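Sep 11, 2020

Trivow Opens Sign-Up for Boxed Household Supplies

Trivow will begin a boxed supply service for laundry rooms and shared kitchens in November. Each box holds everyday items such as hand soap and other bottled goods, packed so the box can be set on a counter and used from there.

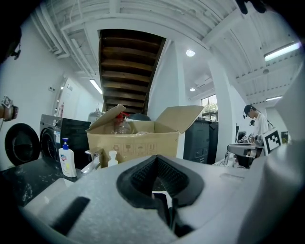 Does a customer have to unpack the box?
Boxes can stay on the counter with the flaps open, or the items can be moved to a shelf.

The service was tried out under the working name Ellitia. The company packed 1,835 boxes during the trial and has room for 2,000 in the first month. Two box sizes will be offered, and both can be changed or canceled up to the day before packing.

"People run out of soap and don't notice until they need it," said Talha Gondal, who started Trivow. "We wanted one box with all of it in there."

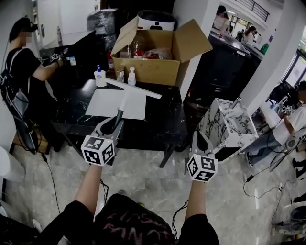
Pump bottles and an open supply box on a black marble-patterned table.

Orders will be packed at the Idberg building, Room 1407. Sign-up is open now to homes and small offices. Customers from the trial keep their current price through the end of November.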